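The Fine Was the Cheap Part

A broken taillight in Grondia County costs $59. Paying for it is another matter.
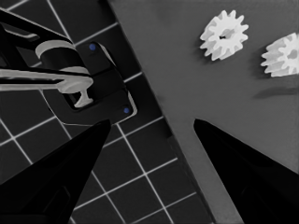
Walid Awad
Contributing writer, courts and justice

The municipal court in Plaltora meets in a low building behind the water department, and on the morning I went there were more people in line for the payment window than there were seats in the courtroom. A man ahead of me had a folder. He had clearly been here before. People with folders always have.

The fine for a broken taillight in Grondia County is $59, a figure printed on the ticket in friendly type. Under it, in type that is less friendly, come the extras. There is a court cost, a records fee, a building fund (the roof over the payment window still leaks) and something called a convenience charge, which applies whether you pay online, by phone or in person. I asked the clerk what the inconvenient option was. She said I could mail a money order, and that there was a fee for processing those.

Miss the date and the arithmetic gets lively. The court adds a late penalty, then a warrant fee, then a reinstatement fee for the license it suspended over the late penalty. One woman I spoke to in the hallway had reached $525 on a taillight she had replaced the same weekend for 9 dollars and a borrowed screwdriver. She still had the receipt, and had offered it to the judge, who admired it.

Since September the collecting has been handled by Tinomel, a company that takes its share on top of whatever is owed. Its letters are cheerful. "Let's get you back on track!" one begins, before mentioning arrest in the fourth paragraph.
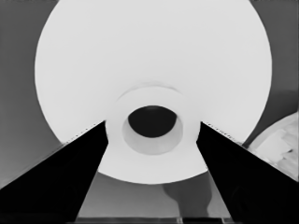 A round white form with a smaller raised ring at its center.

The legal question is an old one – can you jail a person for being broke? – and the old answer is that you can't. What a court can do is jail someone who has the money and won't hand it over, so a good deal depends on whether the judge stops to ask. In Plaltora the asking takes the form of a checkbox. It reads "I am able to pay," and on the version handed out at the window, it comes already checked.

The Sabbagh law office, two rooms over a tire shop, has filed suit on behalf of almost 200 people who say they never saw an unchecked one. The county's reply runs to many pages and describes the box as "a clerical courtesy." A hearing was set for 17 March 2022, then moved, and the plaintiffs were notified by mail. Several of the letters went to addresses the court already had marked as wrong.

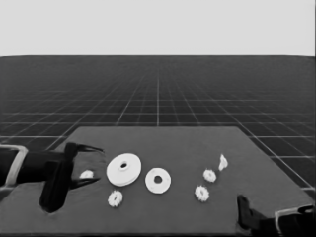
What should you do if you can't pay a court fine by the due date?

Contact the clerk before that date, ask in writing for an ability-to-pay hearing or a payment plan, keep a copy of what you sent, and show up to court even if you have no money to bring.

Showing up is where things tend to come apart. Court is held on weekday mornings, the bus doesn't go past the water department, and driving there on a suspended license is a new offense with a new ticket. The man with the folder had gotten one of those. He had parked two blocks over this time and walked, and when his name was called he was told that his file was in the other building.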